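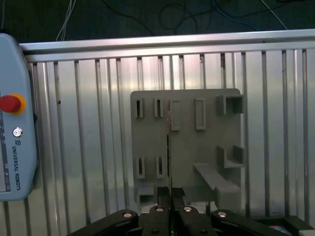

Night Shift Baker Wanted — Lordale Bread, Start ASAP

March 31, 2019 | By Araceli Nava
Filed under: Jobs & Notices
11 comments | 32 shares

We need a baker. Nights, 30 hours a week, permanent. Our last night baker moved upstate and Manuela Valentini has been covering the ovens on top of her own job, which can't go on.

What you'd be doing:

Mixing, shaping, baking off. Mostly sourdough, plus rye and a seeded loaf for the Ocampo Street shop. On a normal night it's 384 loaves. More in December, a lot more. Feeding the starters. Loading the van racks before the driver gets in. Sweeping up after yourself, please.

What we want:

At least a year in a production bakery — resturant pastry is fine too if you've worked with big doughs. Okay with early and late hours. Able to lift a full flour sack and do it again. You don't need a diploma. You do need to show up on time, the dough won't wait for you.

Spanish or Italian helpful, not required.

Pay depends on experience, we'll talk numbers on the phone and won't waste your time. Paid trial shift for anyone we call in. Bread to take home, every shift. Health plan after the first three months. Two nights off in a row, always — Manuela insisted on that and she's right.

Parking out back. Bus stops running before the shift ends so think about how your getting home.

To apply: come by the Lordale counter before noon and ask for Manuela, or leave a résumé with whoever is on the register. Short note about what you've baked and where. Two references, at least one from a kitchen. No agencies.

We'll start calling people as soon as we have a few good ones — the ad comes down when the job is filled.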